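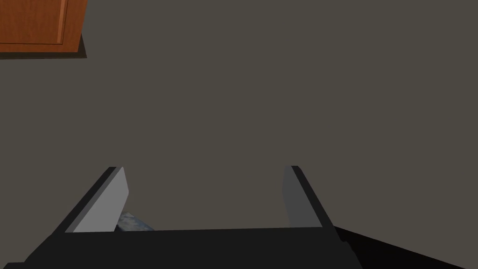

How to clean and oil old wooden cabinet doors

Last updated March 16, 2023

In this guide I explain how I refresh the doors of a kitchen cabinet without sanding them to the bare wood. I made it first in our apartment in Birnero, where the doors were sticky near the handles. It works for doors with an oiled finish. If your doors have thick varnish or paint, the oil cannot go in, and you need another method.

What you need

Mild dish soap, two buckets, soft cotton cloths, a fine sanding pad, a screwdriver, masking tape and furniture oil. I use the clear oil from Memon. One small can was enough for all my doors.

Step 1. Take off the doors

Put a piece of tape on the back of each door and write its place on it. Keep the screws of each door in a separate cup. Do not turn the adjusting screws on the hinges, or you will spend the evening to make the doors straight again.

Step 2. Wash

Mix a little soap with warm water. Wipe along the grain with a cloth that is damp, and go over it with clean water from the second bucket. The corners of the panels hold the most grease, so use an old toothbrush there.
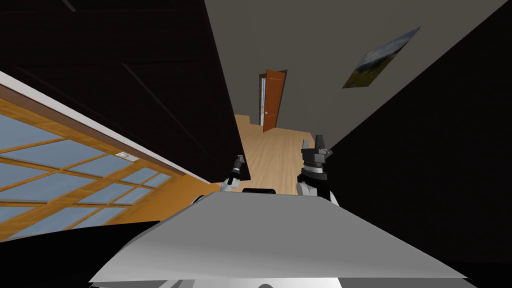 Let the doors dry overnight, standing up, with some air on both sides. In September I left the window open and they were dry by the morning. In winter please give them one more day.

Step 3. Sand lightly

Pass the pad along the grain with almost no pressure. You only want to remove the roughness. Wipe away all the dust.

Step 4. Oil

Put on a thin coat and wait up to 30 minutes, then wipe off everything that stays on the surface. Repeat the next day if the wood looks thirsty.

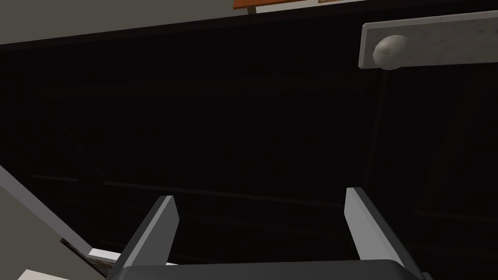
Open gripper in front of a very dark surface.

Lay the used cloths flat outside to dry before you throw them away. A cloth with oil that is folded in a pile can catch fire by itself.

Step 5. Hang the doors

Wait seven days before you wash the doors with water. You can hang them after two days, if they do not feel sticky to the hand.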